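4.2 Equipment budget and purchase plan

Last updated: March 2024
Reading time: 2 min

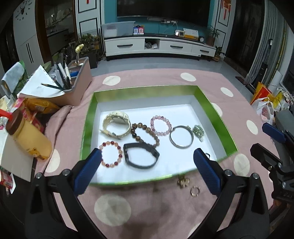
Figure 3. Small-item sorting task, jewelry box on polka-dot rug.

Should a lab buy all of its grippers at once? Better to buy in two rounds, so the second order can use what the first one taught you about wear and spare parts.

Round one, in December: 5 hand-held units from Drostari, plus pads. Quote from Hirkitz came in lower per unit but spare pads were sold seperately and only in packs of 12. Over a year that wipes out the saving. Femeck did not quote in time, left out of the comparison.

Pads are the line most plans miss. We set 352 euros aside for them, none for rug or carpet work, which is harder on the surface than a table top. Should have been its own line. Krajewska (M. Krajewska, purchasing) has since added it.

Small items drive the spec more than big ones. Rings and thin bangles need fine jaw control; bead bracelets need a pad with some grip. A cheaper gripper that can only handle pens and bottles is not cheaper if half the task list has to be dropped. Same for storage and charging, see Harasym plan, Section 5.

Round two: 2 more units, same model, only if repair times stay under the limit we agreed with with the supplier. Otherwise the money goes to spares.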